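The Second Life of a Kitchen Chair

Juwita Halim keeps the chairs she has not got to yet in the hallway of her shop on Branell Street, stacked seat to seat, with a paper tag tied to each one. The tags give a name, a phone number and a word or two about the trouble. "Wobbles." "Back leg." "Dog." She has been mending furniture in the town of Kirui for 38 years, and she says the tags have not changed much.

What has changed is who brings the chairs in. When she started, most of her work came from dealers who bought at estate sales and wanted things sound enough to sell. Now it comes from people who live nearby. They have a table from a grandparent, or six dining chairs that cost more than they should have, and they would like to keep them.

The trade had a long lean stretch. Cheap furniture got cheaper, and a replacement chair often cost less than an afternoon of Halim's time. She let her one assistant go and took a part-time job at a hardware store. The shop stayed open four days a week, and some weeks she did not see a customer.

Hakim Siregar worked across town in those years, refinishing floors and doors. He and Halim now share the shop. He handles stripping and finishing, and she handles joints. They split the rent, and they disagree about the radio.

"People bring me a chair and say it needs glue," Halim says. "It has had glue. It has had glue five or six times. That is what's wrong with it."

Most of her day goes to undoing earlier repairs. A chair joint is a simple thing, a round or square peg in a hole made to match. It loosens over the years as the wood shrinks and swells with the seasons. The owner squirts something into the gap and the joint holds for a winter. Then it lets go again, and the next layer goes on top of the last. New glue needs bare wood to grip, and old filler or glue keeps it from getting there. White residue dried along a ragged edge of oak, flaky in some places and no more than specks in others, has to come off before anything else is done. Halim scrapes it with a dull chisel and warm vinegar, and she does not hurry.
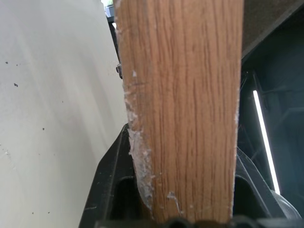 The older glues were kinder to repairers. Hide glue, made from animal skins, softens with heat and moisture, so a joint can be opened, cleaned and closed again. Many modern glues are stronger and more stubborn. Halim keeps both on the shelf. She uses hide glue on anything she thinks will need mending again after she is gone, and that covers most chairs. Oak gives her the least worry. The grain runs long, and where a piece is sound along one straight side she will save it, even if the other side is rough and caked with white. She would sooner let in a patch than cut a new part. A patch in matching wood, with its grain lined up with the old, takes color the same way and wears at the same pace.

Siregar is less patient with old finishes. He thinks too many owners want the surface taken back to raw wood when a cleaning would do. He starts with mild soap on a cloth, then mineral spirits, and waits a day before deciding on anything stronger. About half his customers, he says, change their minds about stripping once they see what was under the dirt.

The money is still modest. A loose chair costs $38 to reglue at the shop, and a broken leg costs a good deal more. Tahsin Debnath, who teaches fourth grade in Kirui, paid to have four chairs taken apart and put back together in May. They had been her mother's. She could have bought a new set for less, she says, and she looked at one.

"I sat in it at the store," Debnath says. "It was fine. I went home and called Juwita."

Not every job is worth taking. Halim turns away particleboard, which crumbles around its screws and gives her nothing to work with. She turns away chairs with rot in the seat rails. She will say so at the counter, before a tag goes on, and she does not charge for looking.

Neither of them has found anyone to take over. Two apprentices have come and gone, one to cabinet work and one to nursing school. A third, Wahyudi Wuisan, started this spring. He sweeps, sorts clamps and takes joints apart under Halim's eye. He has not glued one yet. She says he will when he can tell by touch that the wood is clean.

There were eight chairs in the hallway on the afternoon I visited. By closing time one had gone home and two more had come in.

Comments

Syafiqah W.
She fixed my rocking chair years ago and it has not moved since. I mean the joints. It still rocks.

oldbenchdog
Good piece. I would add that you should test vinegar on a hidden spot first. It can darken oak if there are iron nails or screws nearby.

M. in Kirui
Is the shop open in August? I called twice and got the machine.

Syafiqah W.
@M. in Kirui Leave a message, they call back after lunch.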